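Forums > Arms and Grippers > Kits and Reviews
3 replies – 2 min read

mcoman
Week 7 with the Vorka kit. Wrist play is still within spec. Table test as of 1 Jun 2025:

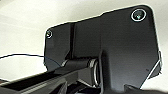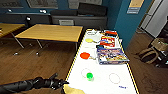 Mounting took 2 hours. The manual skips torque values, so I asked Dobre support and got them the same day. I'd buy it again.

ciltau_fan
Disagree. Mine needed the pivot shimmed in March. For 2159 I expect that done at the factory.

mcoman
Which revision? Rev 3 changed the collar.

norkenia
Rev 3 here, no shims. Cable routing is still poor – it snags at full extension.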